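Visit to the Cillden tie works

I went to the Cillden open house in March with my neighbor Myrtle Lindgren, who used to sew for a living and wanted to see the cutting room. I sell secondhand menswear, mostly ties and jackets, and I had handled plenty of Cillden ties without knowing how they were put together. The works is at the far end of Unard, past the grain elevator. Parking is on the grass behind the building. Entry was free and they asked you to sign a book at the door.

The tour started at 10 in the old dye shed, which is now a store and a break room. Our guide was Birdie Szabo. She has worked there since she left school and has done most of the jobs in the building. She told us the company once wove its own silk but gave that up and now buys the cloth in already printed. The looms were sold to a mill in another state. You can still see the bolt holes in the floor where they stood.

Cutting is upstairs. The cloth is laid out in layers on a long table with a heavy plastic pattern on top, and the cutter goes around it with a straight knife. Ties are cut on the bias, at 45 degrees to the weave, and this wastes a lot of cloth. The leftover corners used to be thrown out. Now the bigger ones are made into pocket squares and the rest is sold by the pound in the store. Myrtle bought two bags.

Each tie is made of three pieces: the wide blade, the neck, and the narrow tail. They are joined on a machine with diagonal seams. After that a piece of wool interlining goes in, the sides are folded over it, and the back is closed with one long slip stitch. On the cheaper line a machine does this stitch. On the better line, called the Riquelme, it is done by hand, and there is a small loop of spare thread left at the narrow end. I had always thought that loop was a mistake and had snipped it off a few. Birdie said please don't. The spare thread lets the stitch give a little when the tie is pulled, and without it the seam can pop.

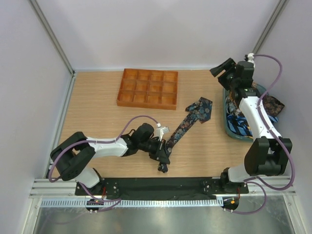

Patterned ties are harder to sell than they were, at least for me. Stripes and solids go in a week, and a busy print can hang on the rack until summer. Birdie said the factory sees the same thing in its orders, but the prints still get made because a few stores ask for them every year. The kind they mean is a dark blue ground with a floral or paisley sort of print in brown, tan, and lighter or darker blues, finished with a wide pointed blade. I like that kind best myself. The brown in it lets you wear it with a tweed jacket or with a plain navy one, and small stains don't show. I asked what to do with one that has gone flat, and she said to hold it over steam without touching it with the iron, then leave it on a hanger overnight.

Pressing is the last step before inspection, and it was the hottest room on the tour. The presser uses very little weight. A good tie should have soft rolled edges, and if the edges are sharp somebody has pressed too hard. I checked the ones at home later and found several I had spoiled that way.

Inspection is done by a window. The woman there hangs each tie by the narrow end and watches whether it twists. If it turns, it was cut off the true bias and goes into the seconds bin. The seconds are sold downstairs at a good discount.

We had lunch in the break room. The soup was fine and the coffee was weak. There is a wall of old sample books from a firm called Fletuvero, which Cillden bought out long ago, and you are allowed to turn the pages if you put on the cotton gloves. I spent longer there than on the tour itself. Some of the swatches from the back shelf were as bright as new.

The stairs to the cutting room are steep and there is no elevator, so call ahead if that is a problem. Bring cash for the seconds bin, as the card reader is only at the front counter. I came away with a gray knit and a green stripe, and Myrtle is already piecing a quilt top from her scraps.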